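Workbench > Reviews > Practice boards

Stillasau assembly board, long version

Had this 23 days now so quick writeup before I forget. It's a practice board. White, rectangular, parts spread over it, you put stuff on and take it off again. Grindo sells it as a bench trainer. Paid full price.

Set it up lengthwise on a dark table. Good move – white on dark, you see the edges right away. The round dark disk is the piece everyone grabs first. The two little pegs on the raised plate are harder, they sit close togehter.
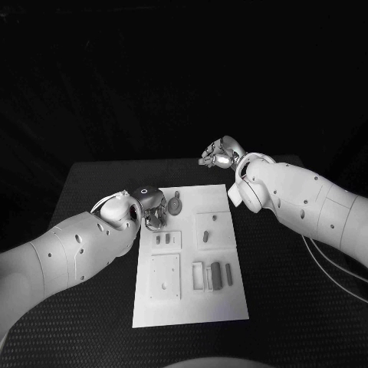

Mirko Piras disagrees about the pegs, says they were fine by day two and it's the slot next to them that eats up the time. He'd also skip the long version and get the short one.

Maybe. I like the length. Room to spread out, and the far end makes you reach. Does take up most of a small table though, so measure first. Mine slid a bit until I put tape under the corners.

Instructions are one sheet, tiny print. Spare pegs cost extra, bag of 100, way more than anybody needs. 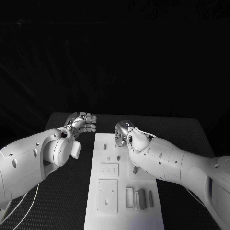
Shipping was slow too, ordered in February and had to email twice. Box was fine. Would I buy it agian? Yes, on sale. 4 out of 5.

Print this review | E-mail this review

Contact | © Waweru Bench Reviews | Back to top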